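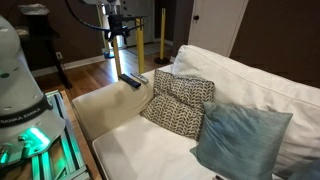 I have been building the equipment list for next year's manipulation work, and I'm having far more fun with it than anyone should have with a spreadsheet. Everyone asks about the arms first. Fair enough, the arms are the big line! But I spent most of this week on the cheap rows, the ones where you type "misc. furniture" and move on, and I'd like to talk you out of doing that. Look at the sofa. There's a patterned pillow and a teal one on the seat, two remotes up on the armrest, loose white fabric over the back, and every one of those is a thing somebody has to choose, buy, store and replace. My first draft had none of them. It had "sofa, 1" and a number I made up.

So the list got rewritten, and it's now in 3 tabs: robots, structure, and household.

The robots tab is short and scary, and I won't put prices here because quotes go stale so fast. What I will say is ask for the quote with everything on it. Gripper, mounting plate, cables in the length you really need, spare fingers, shipping, and whatever the yearly support costs. We had one quote from Koech that looked wonderful until Ye-seo Ahn read the second page and found the controller listed as an option. (Ye-seo reads second pages. I'm learning to.) Lead time goes in its own column too. If an arm shows up in October and your people are free in the summer, you've bought a very nice coat rack for a few months.

Structure is the tab I've come to love. Extrusion rails, brackets, the surface the whole thing sits on, and then barriers for the edge of the workspace. I used to think of the yellow poles as something you pick up on the way home, but they take floor space, and floor space is a budget too! I drew our room on graph paper with the arm's reach, the poles and then a couch, and the couch lost. We had to turn it, and after that the door only opened partway. Draw the room before you order anything bigger than a toaster.

Extrusion, by the way: buy long and cut it yourself if you have the saw. Brakden sells it precut and it arrives beautifully packed, but you will change your mind about the height. We changed ours 2 times before we'd even ordered the arm.

Then household. Oh, I could go on. Pillows especially, because you want different fabrics, and stiff ones and floppy ones, and you want doubles of the ones you end up liking, since shops drop a pattern the minute you depend on it. I put down $105 for pillows and covers and $80 for small stuff like remotes, and Štěpánka Paulík told me both were low. She ran the Lunine project's apartment setup and her household line came in at over double what she'd planned. Her tip was thrift stores for anything hard and new for anything soft. I've adopted it completely.

A few other things that went on the list after I thought I was finished:

Slipcovers, plus a washing machine somebody will let you use.
Shelves with labels, for all the props that aren't out.
Batteries, if you want the remotes to weigh what remotes weigh.
Extra cable ties. More than that.
A decent vacuum.

I still haven't settled whether to buy a second sofa in a dark color or spend the same money on a kitchen corner. The Mondau folks went for the kitchen and seem happy, but they also have a sink in the room, and we'd need a plumber. I'm leaning sofa. If you've priced out a fake kitchen lately, please leave me a comment with what the countertop cost, and whether you'd do it with drawers again.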